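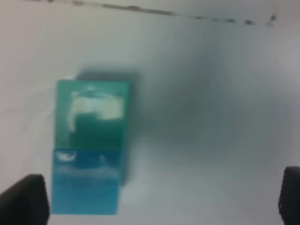 Wrist camera view in the Broser cell, with the two black gripper fingers at the lower corners.

The Broser cell is a tabletop robot workstation at the Sturnley Institute of Technology. It consists of a single black robot arm, a white work surface, a wrist camera and a fixed camera that views the table from above and in front. The cell is used for stacking and copying tasks with small colored cubes, and it is also the main teaching example in the institute's course on the upkeep of light robot equipment. Its written upkeep schedule, known as the Castellanos procedure after the building in which it was first drawn up, has been adopted with changes for several other cells on the same campus.

Background

The cell was assembled to replace an older bench that had been used for part sorting. The older bench had a conveyor and a fixed fence, both of which were removed. The Broser design kept only the table, the wall panels behind it and the power supply. The arm was bought as a kit from Lulosano and built on site, and its joints can be taken apart with common hand tools. The choice of a kit was made mainly on grounds of repair, as students were expected to do most of the work on it.

The first months of use were marked by repeated stops. Most were traced to two faults: a loose clamp at the base and a wrist cable that had been routed too tightly. Both were corrected in the second version of the cell, which has remained in use with small changes.

Layout

The arm is mounted at one side of the table and reaches in over the work surface. In the view of the fixed camera it enters from the left. The wall behind the table is pale gray and is made up of panels with thin dark seams between them. The seams have no role in the task, but operators use them as a quick check that the fixed camera has not been knocked. If the two seams no longer fall where they do in the stored reference view, the camera is re-aimed before any other work is done.

The target area is a rectangle drawn on the table in black marker. Its two sides run back to the wall, and the rear edge of the table closes it at the top. A sample structure is placed in the rectangle, and loose cubes are set out on the open table in front of it and to the sides. A common sample is made of three cubes: yellow and light blue side by side, with teal-green on top of the light blue. The arm is then expected to build a matching structure from the loose cubes without touching the sample.

Hand-drawn lines were preferred to tape. Tape was tried in the first version of the cell, and its raised edge caught the cubes when they were pushed. Marker lines wear down with cleaning, and the front line of the rectangle, which is wiped most often, tends to break up first. The procedure allows a worn line to stay in use as long as both front corners can still be found by eye.

Setup

Setting up the cell for a session takes place in a fixed order. The base clamp is checked by hand with the power off. The arm is then switched on and sent to its rest position, after which the joint readings are compared with those on the cell card. A difference at any joint is noted, and a large difference means that the joint has to be set to zero again.

The cameras are started next. The fixed camera is compared with its reference view. The wrist camera is checked with the gripper open, and both fingers should appear in the lower corners of its picture. A finger that has moved inward or out of view points to a loose screw in the finger mount or to a camera bracket that has turned.

Cubes are laid out last. The sample goes inside the rectangle, and one loose cube of each color used in the sample goes outside it. Loose cubes may be placed anywhere within reach, including close to the side of the table, but not against the wall. A layout with loose cubes far apart is used for the first run of a session, as it makes the arm cover most of its range and brings out stiff joints early. 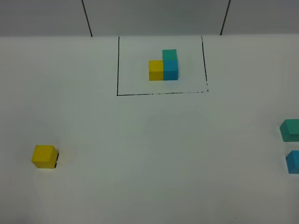

Calibration

Calibration links the positions seen by the cameras to the positions reached by the arm. In the Broser cell it is carried out after any repair to the arm, after either camera has been moved, and at the start of each term. A full calibration uses 21 positions spread over the table. At each one the closed gripper is lowered until the finger tips are just above the surface, and the position is saved. The software then reports the mean error over all of the positions.

A short calibration is used when only the gripper has been worked on. It uses small marks on the table in place of the full set of positions. The marks are made in the same black marker as the rectangle and must not be wiped off during cleaning. Where a mark has been lost, the full calibration is required, and the mark is drawn again from the new results.

Height is treated separately from position across the table. The arm sags slightly when it is stretched far out, so a height that is correct near the base may be too low at the far side. The cell card holds a small table of height corrections. These are checked with a single cube, which the gripper should be able to close on without scraping the surface. The test is repeated on a stack of two cubes, where an error in height is more likely to push the upper cube off line.

Routine upkeep

The Castellanos procedure divides upkeep into work done before each session, work done every 41 hours of running time, and work done once a year, usually in September. Running time is read from the controller and does not include time spent at rest with the motors off.

Work before each session is limited to cleaning and looking. The table is wiped with a dry cloth, moving away from the marker lines. Small specks on the surface are normal and are left alone unless they can be felt with a finger. The cubes are wiped and their edges are checked for dents. The cable at the wrist is looked over along its full length, with attention to the point at which it leaves the gray module on the upper bracket and the point at which it returns to the lower part of the arm. 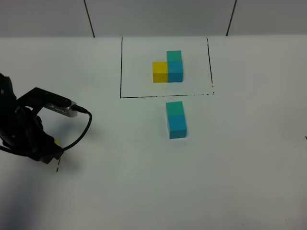
The cable must hang in an open loop at all times. A loop that is too small pulls on the plug whenever the wrist turns, and one that is too large can drop into the path of the gripper. The correct size is set with the wrist turned fully in each direction. Ties may be used along the links of the arm but not on the loop itself, which has to be free to move.

Work based on running time covers the bolts, joints and fingers. Bolts on the brackets are tightened in order from the base to the wrist. Each joint is moved by hand with the power off, and any rough spot is written down together with the angle at which it was felt. The fingers are taken off, cleaned and put back, and the gripper is opened and closed several times to confirm that both sides meet evenly. A short calibration follows.

The yearly work includes a full strip-down of the wrist, replacement of the wrist cable whatever its condition, and redrawing of the rectangle. The old lines are removed completely before new ones are drawn, as a double line can confuse both the operator and the vision software.

Common faults and repairs

The log kept for the second version of the cell holds 2371 entries, most of them routine. Among the entries that record a stop, the most frequent cause is the wrist cable. Early signs are a wrist camera picture that drops out when the arm moves and returns when it is still. The plug is reseated first, and the cable is replaced if the fault comes back in the same session. Repair of a damaged cable is not permitted under the procedure.

Drift at the shoulder joint is the second most frequent cause. It shows itself as a steady offset in one direction, so that cubes are set down to the same side of the target on every run. Tightening the base clamp removes the offset in many cases. Where it does not, the joint is opened and the screws holding the motor to its bracket are checked.

Gripper faults are less common but take longer to clear. A cube that turns as it is lifted usually means that one finger is closing ahead of the other. Worn finger faces have a similar effect, and the faces are replaced as a pair after around 1000 grasps. A cube that is carried well but set down off line on a lower cube is treated as a calibration fault until shown otherwise.

Motor replacement is the largest repair done on site. The arm is supported by hand or with a block before the joint is opened – a link left unsupported can fall onto the table and damage the surface. The new motor is given the same number as the one it replaces, its zero position is set, and the joint is run slowly through its range before the cover is closed. A full calibration is then carried out, and the result is entered in the log.

Records

A paper log is kept beside the cell and copied into the institute's equipment records at the end of each month. Entries give the running time, the part concerned, the work done and whether calibration was repeated. Reference views from both cameras are stored with the log and are replaced only after a full calibration. Removed motors are labeled and kept for one term for use in teaching.

See also

Castellanos procedure
Lulosano arm kits
Sturnley Institute of Technology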